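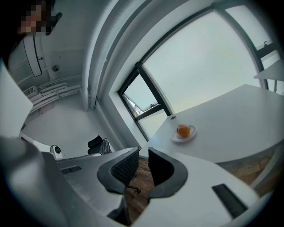 Arsen Dovhaniuk

Hand-held gripper comparison

A hand-held gripper comparison is a bench test in which people use two or more gripper tools, each with its own camera, to carry out the same short tasks. The recordings are then used to judge finger shape, pad material and camera placement before a design is fitted to a robot arm. The method is also called a carry test, mainly in the Kimville lab, where the first written version was kept.

Objects

Round fruit is a common choice. An orange on a small saucer tests two things at once: the fingers must close around a curved surface, and the saucer should stay where it is during the lift. Textured pads are usually compared with smooth ones on the same piece of fruit. Fruit is replaced when the peel becomes soft.

Fingers

Fingers may be matched or unmatched. A hooked finger can reach under the side of an object, but it needs more clearance near the tabletop. The Kindelis finger set has 3 profiles that fit the same body, and swapping them takes a hex key and a new zero reading.

Camera view

A wide-angle camera on the gripper bends straight edges such as tables and window frames. Both fingers should stay in view through the full range of opening. Large windows are a known problem – a bright sky can make the exposure drop and leave dark fingers hard to separate from the background. The Estdale procedure fixes the exposure before each set.

Trials and scoring

A full set is 20 lifts per operator for each gripper. Slips, second attempts and saucer movement are logged separately. The Cattaneo collection holds 4,000 lifts, of which 1,000 were made with hooked fingers. Its scoring sheet was revised in September to count a touch on the saucer rim as a fault.

See also: finger pad wear; wrist camera calibration; parallel gripper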